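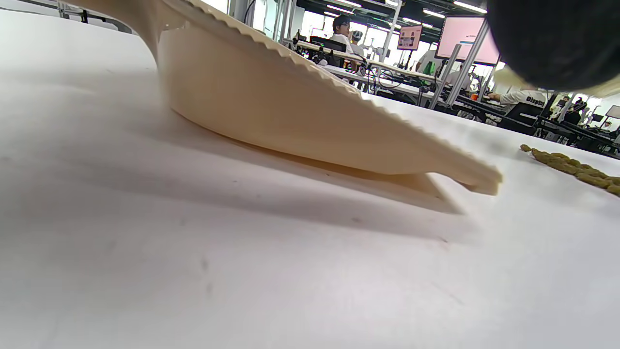
Figure 4. Dustpan and rope-like item on the white tabletop, from the sweeping-up task.

Home | Issues | Authors | Search

4.2 Sweeping up

Of the chores in the Brarkine set, sweeping up was the one we expected to finish before lunch. It took most of October. A child can push debris into a dustpan, usually under protest, and the physical demands are slight. The difficulty lies in the last inch, where the front lip of the pan has to meet the surface and stay there while something is moved over it.

Figure 4 shows the trouble in its plainest form. The tip of the pan sits a little above the table, and its shadow widens underneath. To a planner working from a coarse depth map, a lip at that height and a lip on the table are the same lip. To a twisted, knobbly item lying just past the tip, they are very different, and the item tends to go under.

We ran 565 attempts with the Benis policy and scored each one on whether the item ended up inside the scoop. It did in 209 of them. Early drafts of this section called the result "encouraging," a word Nerys Bevan struck out twice. We now call it 209.

Most failures came from the approach angle. The policy had learned to hold the handle high, a posture that suits a pan standing on a floor and does nothing for one being slid along a tabletop. Lowering the handle target brought the lip down, and also brought the pan into the table with some force. The Quintela controller, which limits contact pressure, cured the collisions by becoming so polite that the pan stopped wherever it first touched anything. We settled on a compromise between the two and do not claim to love it.

Item shape mattered more than item size. Blocks and balls were pushed in without much drama. Anything long and braided turned when it met the lip, lined itself up along the edge, and stayed there. A human answers this with a small flick of the wrist. We tried to add the flick by hand and got 12 usable versions, 11 of which threw the item off the table.

Attempts were stopped at 30 seconds, a limit inherited from the Zarkamen protocol. Longer limits let the policy nudge the same item back and forth with great patience, and the score hardly moved. For now, we would let the machine hold the dustpan and ask a person to do the sweeping.

Contact the editors | Copyright the authors | Back to top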